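Dastier hand-held gripper 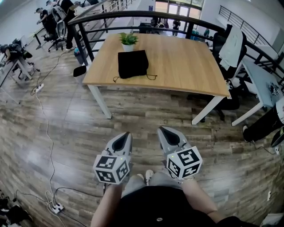 A pair of Dastier hand-held grippers with marker cubes fitted, facing a wooden table with a potted plant and a black drawstring pouch.

The Dastier hand-held gripper is a tool for recording manipulation tasks by hand. It is held by a person in place of being bolted to a robot arm, and the recorded motion is later used to drive an arm fitted with a matching end piece. It was developed at the Drernholm workshop as part of the Surno project and is normally used as a set of 2, one for each hand. This article covers the setup, routine care and repair of the set.

Construction

The body is a pale gray plastic shell that narrows toward the front and ends in a pointed tip. The tip has a dark, teardrop-shaped opening. Two half shells make up the body and are held together by screws along the underside. Inside are the finger linkage, a return spring, a position sensor on the finger shaft and a small circuit board.

A white cube printed with black square marker patterns is mounted near the base. Software reads the patterns from a head camera worn by the operator and works out where the gripper is and which way it points. Several faces carry a marker, so tracking continues when the hand turns. Each face has its own code, and the codes on the left cube are not repeated on the right.

A green indicator light sits near the top of the cube. In the standard firmware, steady green means that the gripper is powered and connected to the recorder. Slow blinking means it is searching for the recorder, and no light means that it is off or has no charge.

Each complete gripper, with cube and battery, is listed in the Surno manual at 217 grams.

Setup

Setup is done at the start of each shift and again after any part has been changed. The operator wears the head camera during the whole procedure, since the camera position is part of what is being set.

The grippers are switched on one at a time, left first. The recorder gives the first unit it finds the left-hand channel, and a set started in the wrong order will record with its sides swapped. The swap can be corrected afterward in the Chukwu recording software, but the files have to be relabeled one by one.

Finger travel is set next. The operator opens the fingers fully, holds for the tone, closes them fully and holds again. The software stores the two sensor readings as the ends of the range. If the difference between them is too small, the software refuses the values and the step is repeated. A second refusal usually points to a slipped sensor magnet.

The marker check follows. The operator sits or stands facing the work table and holds both grippers forward at lap or waist height so that both cubes are in the camera view. Each gripper is then turned slowly through its normal working range. The software shows the faces it can read and marks any that drop out. Strong light from windows or glass doors behind the table can wash out the camera exposure, and the manual advises turning the table or fixing the exposure by hand.

The last step is a touch test. The two tips are brought together in front of the operator, and the software compares the tracked positions. The set passes if the reported gap is 2 millimeters or less. A larger gap means that one of the cubes is not seated squarely or that the camera calibration is out of date.

Work area

No fixed cell is needed. Most sites use an ordinary table with a clear floor area in front of it. Everyday objects are placed on the table for the task being recorded, and drawstring bags and pouches are common because the cord is hard for a robot to handle and gives useful data. Charging cords and power strips are kept out of the operator's walking path, as the operator's attention is on the table and the view of the floor is poor.

Routine care

The marker faces are wiped with a dry microfiber cloth before each shift. Alcohol is not used on them. It softens the print, and a face with gray edges is read less reliably than one that is plainly dirty. The plastic body can be cleaned with a damp cloth and mild soap.

The finger linkage is cleaned and given a small amount of dry lubricant after every 29 hours of recording. The recorder keeps the count and shows a reminder, which is cleared from the service menu. Oil and grease are avoided because they collect lint from fabric tasks.

Batteries are charged outside the gripper. Both units are given fresh batteries together, even if only one is low, so that a session does not stop twice.

Common faults and repair

Loose cube. The cube is held on its post by a single clamp screw. When this works loose, the touch test fails by a different amount each time. The screw is tightened with the cube pushed fully down and its front face square to the tip. The marker check and touch test are then repeated.

Damaged marker face. A scratched or peeling face is replaced with a printed sticker from the service kit. The sticker must carry the same code and be placed the same way up as the old one. A face fitted upside down is still read, but gives a false orientation, and the fault may go unnoticed until the recordings are played back.

Sticking fingers. The usual cause is thread or lint wound around the shaft behind the opening. It can often be pulled out with tweezers. If it cannot, the shell is opened from the underside. The return spring is under light tension and should be held with a fingertip as the halves are separated.

Drifting finger reading. If the fingers are closed but the software shows them partly open, the magnet on the shaft has probably turned. It is lined up with the notch on the shaft and fixed with a drop of thread locker. Finger travel is set again once the thread locker has cured.

Light out. A fresh battery is tried first. If the light stays off but the recorder shows a connection, the fault is in the light or its lead, and the gripper can be used until it is repaired.

Cracked shell. Cracks normally start at the rear screw post after a drop. Glued shells are not recommended, as the cube post is part of the upper half and a small shift in it moves the tracked position. The half is replaced, and the full setup is carried out before the gripper goes back into use.

Spare parts

The Drernholm service kit contains marker stickers for both sides, clamp screws, a return spring, a sensor magnet and one upper half shell. Lower half shells and circuit boards are ordered separately. Left and right bodies are identical, and only the cube decides which hand a gripper is used in.

See also

Surno project
Chukwu recording software
Fiducial marker
End effector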